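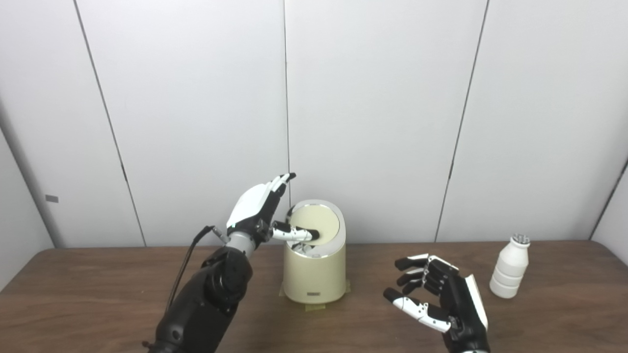

Call for participants: lidded countertop bins, opening and disposal tasks

Plalinum is looking for adults to take part in a study of small household bins at its Finddale site. The study covers bins that stand on a table or counter, have a hinged or push-to-open lid, and are used for light waste such as empty plastic bottles, wrappers and tissues. Sessions run in July.

We want to know how much force people apply to a lid, where on the lid they press, and whether they use one finger or several. Earlier work at Finddale logged 3,069 lid openings, nearly all by our own staff. The new round needs people who have never handled the test bins.

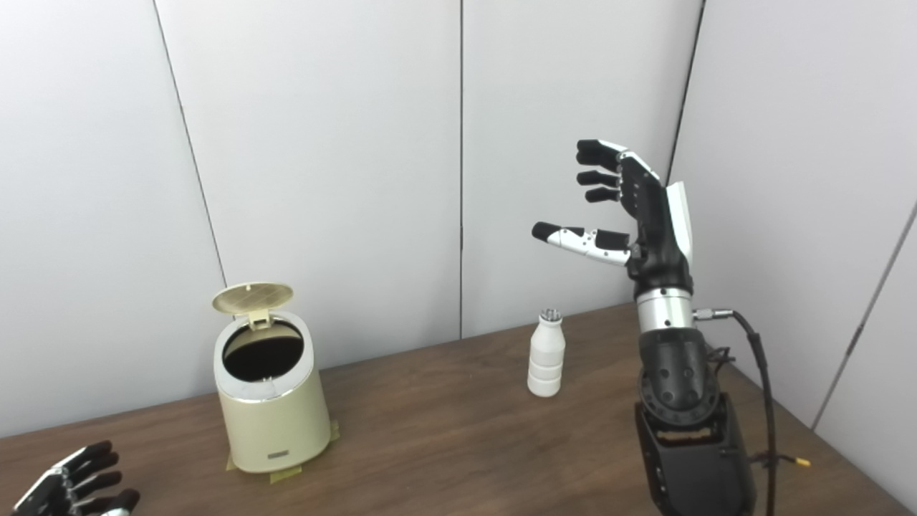

Household Products Group – Lids and Closures
Contact: Sorcha Dolan, study coordinator

What you will do

You will sit at a table and open a small cream-colored bin, drop in a small white plastic bottle, and close the lid again. The bin is taped to the tabletop so that it stays in one position between trials. Please do not lift it or peel the tape. Part of the session is done with the left hand only and part with the right hand only. Each participant completes 170 trials, with a break at the halfway point. Allow 2 hours, including the consent form and a short questionnaire on the bins you use at home.

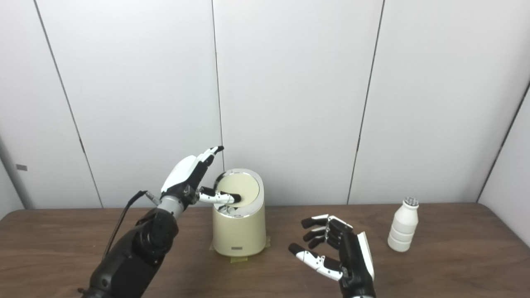
Lid position is recorded at the start and end of every trial. If the lid does not open at the first press, press again in the same place before trying another. A trial in which the bottle misses the opening is still valid and will be kept.

Who can apply

– Age 18 or over
– Able to use each hand separately for light pressing and gripping
– No hand or wrist injury in the past year
– No previous work for Plalinum or for Ó Conaill

We would especially like to hear from left-handed people and from anyone with reduced grip strength. Long fingernails are fine. Rings should be removed before the session.

Payment and booking

Payment is a flat fee, confirmed in writing with your booking. Travel from Cutdale is refunded on production of a ticket. Evening sessions are available on Thursday only.

To apply, write to Sorcha Dolan at the Finddale site with your age, your dominant hand and the times you can attend. Questions about data storage go to Leonardo Cattaneo at the same address.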